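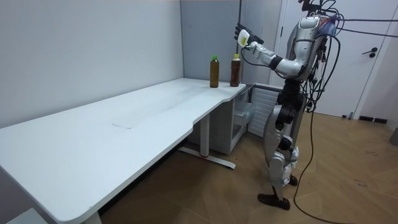
Chapter 3

Desks, Tables and the Things We Leave on Them

Before we get to measuring anything in this chapter, I'd like you to think about the last desk you sat at. Try to remember its colour, how high it came against your ribs, and what was lying on it when you pulled in your chair. Most people can tell you a fair bit about the things (the mug, the charger, the bottle of tea they meant to finish at lunch) and next to nothing about the desk underneath them, even if they have sat there every working day for years. It is a good sign in a piece of furniture, in a way, but it makes life a little awkward for those of us who want to study it!

The first two chapters dealt with rooms: walls, floors, doors and how people find their way between them. Now we move in closer, to the flat surfaces where so much of the day is spent. We will be asking what a work surface is for, how its shape invites some uses and discourages others, and why certain parts of it fill up with belongings while other parts stay clear month after month.

Take the long desk as our starting point, the sort you find in shared workrooms, studios and the back halves of libraries. It may be one piece or several pushed together, and from the doorway it looks like the simplest object in the building. Sit at it for a morning, though, and you begin to notice that it has neighbourhoods. The stretch directly in front of your chair is the busy one, where the forearms rest and the paper moves about. A little farther out is what we will call the reaching zone, good for a stapler or a notebook you open now and then. Past that lies the far end, and the far end is where drinks go to be forgotten.

I say this with some affection. When I was preparing the first edition I spent a good part of May in a shared office on Furnival Street, keeping a record of what turned up on the long tables there. The bottles and cups nearly always drifted toward the wall, standing together in twos and threes at the narrow end, well away from anybody's elbow. No rule had been posted. People simply put a drink where it was least likely to be knocked over, and then got busy. By the end of my stay I had 13 pages of notes, a good many of them on tea.

Shape matters too, and we will give it a section of its own. A straight edge is generous, because you can sit anywhere along it. A curved cut-out in the front edge is choosier: it tells you where a body is expected to be, and it gives up a bit of surface in exchange for bringing the rest within easier reach. You will meet both kinds in the Kema and Durik case studies later in the chapter, along with a rather stubborn corner desk from the Tetitz reading room that has been moved around five times and still pleases no one.

Finally, we will look at finish and colour. White tops are popular in bright rooms and make a small object easy to find, but they are also frank about wear, and a faint line across the middle may catch the eye of everyone who walks by. Matte finishes are kinder under overhead lights. Neither is right for every room, and I hope you will argue about it in your seminar group.

Before You Read On

Choose a table you use often and sit down at it with a pencil, a sheet of paper and a tape measure. Sketch the top as seen from above, with the chairs marked in. Draw in everything on it, exactly where it is, without tidying first (this is harder than it sounds). Then shade the area you can touch without leaning. Keep the sketch somewhere safe, as you will need it again in Section 3.2.

Key terms in this chapter: work surface, reaching zone, far end, clearance, edge profile, finish

3.1 The Height of a Surface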